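Why Does a White Wall Look Gray?

I love this question, because I got it wrong for years! When I was five I painted a picture of my bedroom and made the wall white from one corner to the other. My aunt Lucyna looked at it and said, "Now go and look at your real wall." So I did. It was gray by the door, a bit yellow near the lamp, and almost blue beside the window.

The wall was painted with just one can of paint. What was different was the light landing on it.

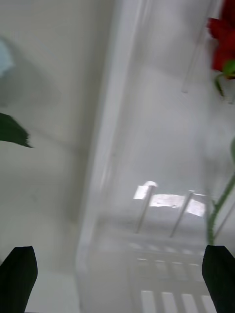 White things are very good at bouncing light. They send back nearly every color that hits them, and when all those colors reach your eyes together, your brain says "white." But if less light gets to one patch, less bounces back, and that patch looks gray. Look at the plain, smooth surface on the left, with its soft gray shadow, and then at the long edge catching the light. Both are pale, but the edge looks much brighter!

Your brain is clever about this (mine too, I hope). It knows about shadows, so it quietly tells you "white wall" even when the color reaching your eyes is gray.

Want to try it? Take a sheet of white paper and fold it down the middle so it stands up like a tent. Put it near a lamp in December, when it gets dark early, and look at the 2 sides. Then turn the tent slowly and watch the gray side change.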